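Can I reuse cardboard tubes to keep cords tidy on a narrow ledge?
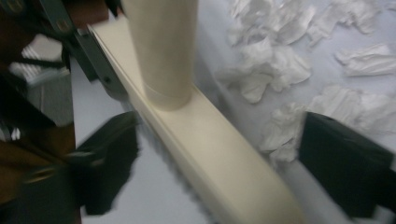
Cardboard tube standing on the cream bar

I keep reading that empty tubes make great cord holders. I have my doubts — won't they tip over the first time someone grabs a charger? The ledge is narrow and I'd hate to glue anything to it.
Daryna P.

They tip. I tried 5 of them on a shelf in May and gave up. Lay them flat in a drawer.
Güven Uçar

Works fine for me! Try a bit of putty under the rim, it peels off later. Wouldn't trust it with a heavy laptop cord though.
horolton300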